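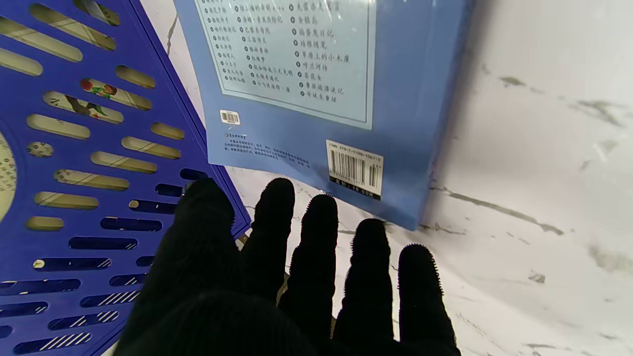 Nuala Doherty wrote in to ask when a robot is going to tidy her living room, and whether she should bother sorting the shelves by hand before then. Do it by hand, Nuala! But I've spent most of April trying to get a five-fingered hand to put books away, and I've learned enough to write it up for anyone who wants to try the same job at home or in a small stockroom.

So, can a machine do it yet? Sort of. It can do a dull version of it, slowly, if you set the job up kindly. Let me walk you through how I do that.

Step 1. Start with boxes. A loose paperback flops open, bends, and slides out from under the fingers. A boxed set, still in its plastic film, keeps its shape and has four nice square edges to go for. The film does bring its own headache (glare, more on that in a second), but I'd still take it over a floppy cover any day.

Step 2. Turn off the overhead light. Shiny wrap throws back a bright streak, and the software loves to decide that the streak is an edge. I use one lamp, off to the side, with a sheet of baking paper clipped over it. Ugly, works great.

Step 3. Put a glove on the hand. A plain knit one is fine. Bare plastic fingertips skate across film, and a bit of fuzz or some little raised nubs gives them something to hold with. Check the fit at every fingertip – a baggy tip folds over and you'll blame the motors for an hour. I did.

Step 4. Teach the approach before the grip. Bring the hand in low, fingers spread, and stop. Do that over and over until it stops in the right place every time. I ran 48 approaches before I let it close on anything, and I wish I'd done more.

Step 5. Close slowly, lift a tiny bit, put it down again. Don't go for the shelf yet! Most of my bad runs went wrong in the first inch of lift.

Step 6. Now do the shelf. Leave a gap twice as wide as the box. When that gets boring, narrow it.

My tally so far is 1185 tries, and 826 of them ended with the box standing where I wanted it. I could have shelved a small library in that time, and my back would have enjoyed the exercise.

Where it still falls apart is clutter. Put a box next to something full of holes or slots and the fingertips find every one of them. Thirumalai Poduval swears by clearing a hand's width on every side first, and I've come around to that, even though clearing the space is half the chore I wanted help with.

Next up is reading the labels so it can sort by title. I'll post the settings once they stop changing every evening.

Related posts
Can a robot fold a fitted sheet? (No)
Which gloves wear out fastest
Setting up the Kirnum controller on an old laptop
32 ways to drop a mug

We use cookies to remember your settings. By staying on this site you agree to our cookie policy.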